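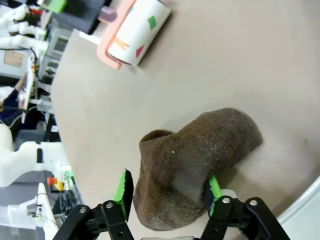 October, by Alfredo Dumlao

The Jusell finger pads are the part of our gripper kit I get asked about most, so they're getting a page of their own. They came out of the method work we did at Plandamel, where we wanted to know how little squeeze you can get away with on soft, shapeless things and still keep hold of them. Clothes, mainly. The bright green rubber on the inside of each black finger is the bit we're selling you, and a fuzzy brown knit sock is exactly the sort of thing that made us want it - no stiff edges, no obvious middle, and the toe end goes its own way along the table whatever you do with the rest.

The method is simple enough to try yourself. You close slowly, watch the motor current, and stop at the first small rise instead of driving to a set width. We call it the Jasex close (I lost the vote on the name). We ran 300 picks with a fixed width and 300 with the Jasex close, same arm, same pads, same muddle of knitwear. Drops during the lift fell by 30 per cent with the new close, and I was so pleased I rang my mum!

Now the less good news. Thin, shiny fabrics barely improved, and anything folded over itself can still come up as one layer when you wanted both. Also the wrist camera has a lovely view of the pads but loses the far end of a long item, so we plan the grasp before coming in close. Bilyk has a second camera overhead on their setup and I'm quite jealous.

What you get: 2 pads, the screws, and the script for the slow close with our default settings. Pads are good for 500 hours of picking in our hands, then the rubber starts to glaze and you'll want a fresh pair. Wipe them with a damp cloth and keep solvents well away. Knitwear sheds like mad, so have something sticky for the fluff - I clean the pads at the end of every batch, and my numbers wobble when I forget.

They fit the jointed fingers only. If yours are the straight sliding kind, hang on a bit, we're working on it.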